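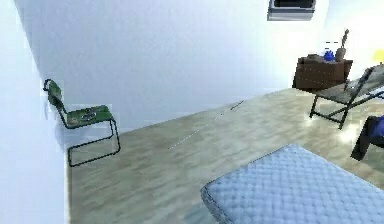
Noeline Dunstan told us at the first session that a machine may vacuum her floor but she would not yet trust it to put a chair back where it belongs. We would like to hear from more people who have an opinion like this, also from those who disagree with her.

Kevard is looking for participants in Timutstead for a study on household chores and robots. You will watch short simulated rooms on a screen, and for each one you tell us which jobs you would give to a machine today: moving furniture, making up a bed, dusting a cabinet. There are 137 rooms, divided over 3 visits. No technical knowledge is needed, and wrong answers do not exist.

You should be 18 or older and do at least part of the housework at home. We pay $236 after the last visit. Parking is behind the Van Wijk building, please use the side door.

To apply, ring the Brastton office on extension 2445 before the end of February, and mention which mornings suit you.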